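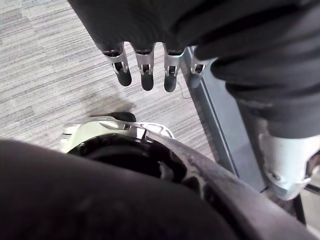

Home | News | Minutes | Members | Contact

Narnine Allotment Garden Association
Minutes of the spring meeting, Wednesday, May 9, 2018

Present: 30 members. The chair was Aniela Śliwiński. The meeting opened in the reading room of the Soner library.

1. Minutes of the December meeting
They were read and accepted with one correction. The plot with the broken fence is 158, and it was written before as 135.

2. Water
The main tap at the Trorna Street gate was opened again in April. The pressure is weak at the upper end of the garden. Members on the upper path asked that the lower plots do not water with a hose in the evening. After a long discussion it was agreed to try this: lower plots in the morning, upper plots in the evening, until the end of June. The member from plot 171 voted against and wished this to be recorded.

3. Compost
The second compost place is full. Some persons still put in it plastic pots and cooked food. A new sign will be made with bigger letters. The chair asked also that branches are cut short before they are brought – long ones block the door.

4. Fence at plot 158
We have one offer, from the firm Trorna, for $171 with the posts included. A member asked if we can do the work ourselves and pay only for wire. The wire alone would cost $135. The offer was accepted with two votes against.

5. Plant exchange
It will take place beside the tool shed, as last year. Tomato plants should have a label with the name of the sort. Mint is welcome only in pots.

6. Other matters
a) The key of the tool shed is missing from its hook. Whoever has it is asked to bring it back.
b) There was a complaint about smoke from plot 30. The chair will speak with the tenant.
c) The question of bees was moved to the next meeting, as the member who proposed it had to leave early.

The meeting was closed at 8:40 in the evening. The next one will be in the same room, and the date will be put on the gate.

Minutes written by the secretary, read and signed by A. Śliwiński

2 comments | 5 shares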